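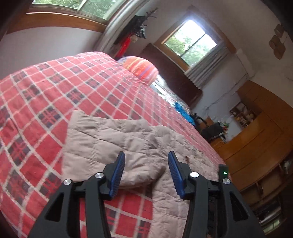

4.2 The bed as a sorting table

I went into this study thinking I'd be writing about closets. I had a whole set of questions ready about hangers and shelf heights, and I hardly used them, because everybody I visited wanted to talk about the bed! When winter things get washed and put away (January was early for that, but people in Plorkside do it whenever the good coats come out), the bed is where it all lands first.

Figure 3. A quilted garment spread on a plaid blanket.

Padded clothes were the ones people complained about most. A cotton shirt lies flat and stays there. Quilted fabric has air in every panel, so you press one side down and the other side puffs back up, and the fold you just made rolls open into a fat round curve. Ulla Dalen called it "folding a loaf of bread," and I've been using that ever since (with her permission). She does hers on the bed and leans on it with both forearms, which I tried at home and can recommend.

We asked all 52 households where they fold bulky clothes, and the bed won so easily that I stopped being surprised. Tables came up, but mostly with an apology attached: there was mail on it, or somebody was eating. A bed is big, it's soft, and it's usually free in the middle of the day. Ottar Isaksson told me he only makes his bed properly on laundry days, so the blanket is smooth enough to work on. I loved that. The laundry was getting the bed made, and I hadn't thought to ask about it at all.

Then there's the blanket itself. Maj-Britt Åberg lines up seams with the stripes on hers when she folds, and she was a little embarrassed to tell me so, but two other people said the same thing without any prompting. With a diagonal pattern it gets harder, and Valter Hellström said he'd given up and goes by the edge of the mattress instead. I don't want to make too much of this. It was a small part of the interviews and I only started asking about it in round 2, so the early households never got the question (we come back to that in Section 4.4).

What I can say is that folding padded pants took longer than folding anything else people showed us, and that most of the extra time went into flattening. The folds themselves were quick. Several people did the legs first, pushed the air out toward the waist, and then went back and did the legs over again.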